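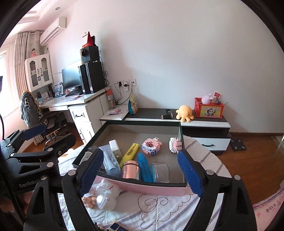 Neues aus dem Spieleverein – Ausleihe, Spieleabend, Regelkram

Hallo zusammen, kurz und schnell diesmal, der Februar ist ja fast schon wieder rum und ich komme zu nichts. Trotzdem, einiges ist passiert.

Erstens: Die Ausleihe ist umgezogen. Alles steht jetzt im hinteren Zimmer, Regal an der Fensterseite, sortiert nach Spieldauer und nicht mehr nach Alphabet. Kurze Sachen oben, Abendfüller unten. Ich weiß, daran muss man sich gewöhnen. Beim alten System hat aber jeder zweite gefragt, was man denn »mal eben« spielen kann, und dann standen drei Leute vor dem Regal und lasen Schachtelrücken. Wer etwas zurückbringt: bitte dahin, wo der farbige Punkt hingehört. Gelb ist kurz, Rot ist lang. Blau ist nur für zwei Personen, steht ganz links.

Im Bestand sind jetzt 128 Spiele. Nicht mitgezählt die kaputten und die drei Kartons mit losen Würfeln, Pöppeln und Sanduhren. Wenn euch zu Hause was fehlt, schaut da rein, bevor ihr beim Verlag nach Ersatz fragt. Hab selbst letzte Woche endlich wieder einen kompletten Satz Holzschiffe zusammenbekommen.

Neu dabei: Skaten. Trotz des Namens kein Kartenspiel mit Buben, auch nichts mit Rollen unter den Füßen, sondern ein Legespiel um Eisbahnen auf einem zugefrorenen Kanal. 40 Minuten steht drauf, wir haben in der ersten Runde das Doppelte gebraucht, weil Sorin Jurić jeden Zug dreimal überlegt hat (Gruß!). Ab der zweiten Partie läuft es. Zu dritt am besten, zu fünft zieht es sich. Die Anleitung hat auf Seite 2 einen Fehler: Man zieht erst nach und legt dann, nicht umgekehrt. Hab einen Zettel reingelegt, bitte drinlassen.

Ebenfalls neu, als Spende: Deltholm. Das ist der dicke Brocken. Handel, Deichbau, Sturmflut alle paar Runden. Das Spiel endet im Jahr 1472, egal wie weit man ist, und man ist nie weit genug. Mir gefällts sehr. Regeln unbedingt vorher lesen, wer sie am Tisch zum ersten Mal aufschlägt, macht sich keine Freunde. Die kleinen Deichplättchen bitte nach der Partie nach Farbe getrennt in die Tütchen, das Einsortieren hat mich beim letzten Mal den halben Abend gekostet.

Zum Regelstreit vom letzten Spieleabend. Ging um Stideck, und zwar um die Frage, ob man die Eckkarte auch dann tauschen darf, wenn man im selben Zug schon gepasst hat. Antwort: nein. Steht so im Anhang, kleiner Kasten unten. Passen beendet den Zug, Punkt. Die Hausregel, nach der das doch geht, darf natürlich jeder spielen – aber dann bitte vorher ansagen und nicht, wenn man gerade hinten liegt. Ich nenne keine Namen.

Spieleabend ist weiterhin alle zwei Wochen, los geht es um 19 Uhr, Tür ist ab halb sieben offen. Wer ein langes Spiel anbieten will, trägt es in die Liste am Eingang ein, mit Spielerzahl und ungefährem Ende. Letztes Mal saßen am Ende zwei Runden bis weit nach elf, das ist in Ordung, aber der letzte macht die Heizung runter und das Licht im Flur aus. Auch das Licht auf der Toilette.

Getränke wie immer, Preise wie immer, Kasse neben der Spüle. Chips bitte nur an Tischen ohne Karten! Und wer Karten hüllen mag: Wir haben noch mehrere Packungen Hüllen im Standardformat, die liegen im Schrank und warten. Bei Deltholm wäre es dringend, die Ereigniskarten sehen jetzt schon leicht speckig aus.

Dann noch das Turnier. Der Tomić-Pokal wird wieder ausgespielt, voraussichtlich im Frühjahr, Termin kommt mit dem nächsten Rundbrief. Gespielt wird im Zweierteam, Vorrunde jeder gegen jeden, danach K.-o. Welche drei Spiele drankommen, stimmen wir am nächsten Spieleabend ab. Vorschläge vorher an Sorin, der sammelt. Bitte nichts, was länger als eine Stunde dauert, und nichts, was nur einer von uns kann. Partner suchen geht auch über die Liste am Eingang, zweites Blatt.

Vermisst wird übrigens immer noch die Anleitung vom alten Weltraumspiel mit der zerdrückten Ecke. Falls die bei jemandem in einer anderen Schachtel gelandet ist – einfach zurücklegen, es fragt keiner.

So, muss los. Bis zum nächsten Abend, und denkt an die fälligen Ausleihen, vier Wochen sind vier Wochen, auch wenn man wärend der Zeit nicht zum Spielen gekommen ist.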